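Brinum hand-held gripper pair: setup and maintenance progress
Report to the Halvorsen fund, Jan 1, 2026

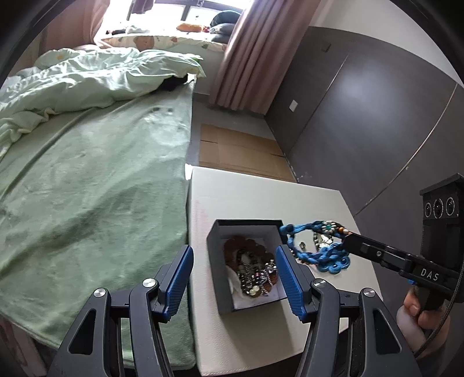
We have good news on nearly every line of the maintenance plan, and I'm very happy to be writing this one. The pair has been in steady use at Flekotside since the last report, mostly on small, fiddly household things like necklaces, bracelets and gift boxes, and it has held up far better than I dared to put in the proposal!

Finger pads. The textured pads were the biggest worry last time. Thin cord and fine chain used to slide along the smooth ones, and we lost a lot of grips that way. We now fit textured pads as standard and check them at the start of each session for lifting corners and packed-in lint. Blanket fuzz is the main offender (a soft brush and a wipe clear it in a minute or so). We went through 16 pads this period, well under what we had budgeted, and the leftover money has gone toward spare linkages.

Linkage screws. These were working loose and giving the fingers a little sideways play, enough to spoil a pinch on a bead. The fix was wonderfully dull: clean the threads, put in a drop of medium threadlocker, tighten with the small torque driver, leave overnight. Every screw gets a paint dot so a turned head shows at a glance. Only 3 have needed redoing.

Camera module. We wrote a short alignment check for the lenses and run it whenever a gripper has been bumped or packed for travel. It started out as a long afternoon's job and is now short enough that people do it without being asked, which pleases me more than it probably should. Lens cleaning has its own cloth now, kept away from the pad brush.

Cables. Still the weak spot. The cable wants to pull at the connector when the operator reaches across a bed or up to a shelf, and we had two dropouts from it. Carkport is sending a softer cable with a longer boot, and we have a printed clip on trial that takes the strain off the plug. The clip is ugly and works nicely so far.

Sessions. We logged 731 complete grasps this period, with 69 set aside for review. Most of the ones set aside trace back to the weeks before the new pads. The jewelry work is a lovely test of the hardware, by the way: a braided cord with charms on it hangs differently every time, and any slack in the fingers shows up right away.

Spending is within the grant. The one change I'd like you to approve is moving the unspent pad money to a second torque driver, so both grippers can be serviced side by side.

Still to do in January: fit the Carkport cables, repeat the finger play measurements on the left and right units, and finish the service sheet so a new operator can follow it alone. The draft sheet is ready if you would like to see it early.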